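Open day at the Skendier lab, Sunday, August 29, 2021

So my cousin talked me into driving out to Elcombe for the Skendier open day, and I nearly didn't go, since the parking there is terrible and I had laundry to fold (more on that in a minute). I'm glad I went! I came home with three pages of notes and a free pen.

The morning was the usual stuff, a welcome with coffee and then a walk past the big arms in the main hall. One was stacking crates, very smoothly, and the kids loved it. I liked the small room at the back a lot better, where Rocío Ortuño was showing a project called Iretti.

Iretti is all about cloth. Folding it, mostly. Rocío's group doesn't sit people down at a robot with a joystick to teach it. They hand out grippers you hold yourself, with a camera on top, and send them home with people, who fold things on their own beds and tables. The robot then learns from the recordings. She had 416 folds from 32 homes when I visited, and she's hoping for a lot more by November.

I asked why they don't just record everything in the lab, where the light is nice. They tried that first, she said. They trained one policy on 300 folds done on the same gray lab table, and it did great on that table and fell apart on a patterned bedspread. It kept going for the printed shapes as if they were edges of the cloth! The version trained on the home recordings got 40 percent more of the test folds right on covers it had never met. Somebody behind me asked if that was a fair comparison, with more data in the second set, and she said no, not quite, and that they're rerunning it with equal numbers. I appreciated that.

Then Esperanza Cabello put some of the home recordings up on the wall screen, and I scribbled away. She likes the busy backgrounds best, the flowers and lamps and posters, and she stopped on this one for a good while to talk about finding the edge of a plain cloth on top of a big print.
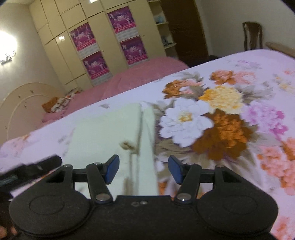 A home recording from Iretti: the gripper open, with the folded mint-green cloth on a floral cover.

We got to try the gripper too. You squeeze and the fingers close, easy enough, but picking up one layer of a dish towel and leaving the other one alone took me six tries. My cousin got it on her second, and I heard all about it in the car.

Lunch was sandwiches from Barroso, across the road. Get the egg one. If you go next year, do the back room first, because by two o'clock the line was out the door and Rocío was losing her voice.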